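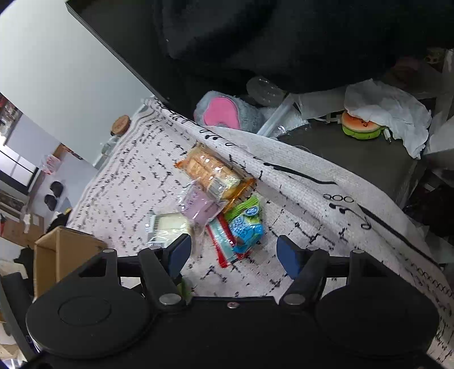
Speaker notes, Pruvent group / Dondier workshop, November
Talk: Which grasps are worth keeping? Filtering hand-held demos before training

SLIDE 1. Thanks, hello. Don't read the title out. 15 mins incl. questions so keep moving.

Problem: we collect snack picking demos in ordinary homes. People are quick, people are messy. Policy copies the mess. Old habit was to train on everything and hope.

Point at the slide: five packets close together on a printed blanket. Clear wrappers, crimped ends, one striped one. Depth is poor on clear film, and the black notes on the cloth give the tracker lots of edges to grab on to. Good for pose, bad for segmentation. Say both halves, last time I only said the first and got asked.

SLIDE 2. The numbers. 2133 demos recorded. 573 thrown out by the filter. Pause here. People always ask if that's too many, answer is on slide 5.

SLIDE 3. How Rana scores a demo. 3 checks:
finger path smooth in the last bit before contact
tips close on the packet, not on its neighbour
packet stays in view till the lift
One score per demo, one cut-off. No labels from people. Runs overnight on one machine.

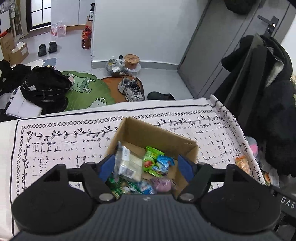
SLIDE 4. The second check is the one that matters, spend time on it. On loose layouts it hardly fires. In a box it fires all the time, as packets lie on top of each other and the tips land on two at once. Look at the green candy packet with the blue one over its right side: go for the green, you can easily pinch both. A human feels that and backs off. The policy just learns that pinching two is fine. Also walls, blue tips need room next to the cardboard, so approach angle gets odd near the sides. Mention Stencombe baseline has no notion of neighbours at all, be polite about it.

SLIDE 5. Result. Same network, same training time, 900 test picks for each policy. Filtered set wins on boxes, draws on open cloth. Show the bars and let them look. Less data, better picks where its crowded.
Random removal of 573 demos gives no gain, so its not just the size. DO NOT skip this, reviewer 2 asked.

SLIDE 6. What doesnt work. Cut-off tuned by hand. Soft packets that fold on contact get marked down unfairly. Havent tried two-handed demos.

SLIDE 7. Next: score while recording, beep if the demo is poor so the person can redo it. Early version works on the bench, too slow still.

Spare slide if asked about drift: tracker resets, show the plot, dont go into the maths.

Code link on the last slide, check it wokrs before going up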